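The Keys Are Not Where the Robot Left Them

At nearly 10 in the morning, Maysoun Harb is arguing with a planner about a bunch of keys. The planner, a piece of software called Sestar, believes the keys are a single rigid object. Harb, who has owned keys before, does not.

"It wants one pose," she says. "Position, orientation, done. I can give it 19 and they'd all be wrong by lunch."

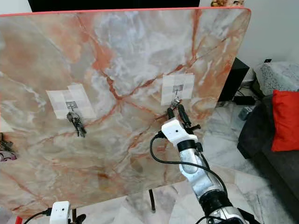
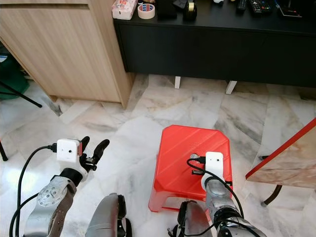
Two arms, a living-room floor and a good deal of marble pattern.

Relbridge, the firm Harb runs with Ionuț Surdu, writes the layer that sits between what a household robot sees and what it decides to do next. It's unglamorous territory. The cameras get the admiring questions and the arms get the investors, while Surdu's colour-coded flow chart of failure states gets a coffee ring.

Their latest release keeps a running list of guesses about each object and throws out the poor ones as new views come in from the wrists. In April it was keeping 1,245 guesses per object, and the planner would sit there considering them like a man at a paint counter. Surdu cut the number hard and rewrote the scoring so that thin, shiny things got more benefit of the doubt. Planning time fell to 6 seconds. He'd like it to be one.

Veined stone remains a sore point. To an edge detector, a dark line in marble looks a lot like the edge of something you might pick up, and Sestar spent a memorable week proposing grasps on geology. The fix was a depth check, written by Hadi Matar in an afternoon and then defended by him in code review for considerably longer.

Then there's the business of two arms. Each has its own plan, and a third process, Moussa, decides who gives way. Moussa's early manners were superb: both arms would yield, then yield again, until somebody hit the stop button. Harb's answer was to let the left arm be slightly rude.

"We tried fairness," she says – and scrolls through the log to show me how that went. There are pages of it.

Surdu, meanwhile, has opened a new ticket. The title is "keys, again".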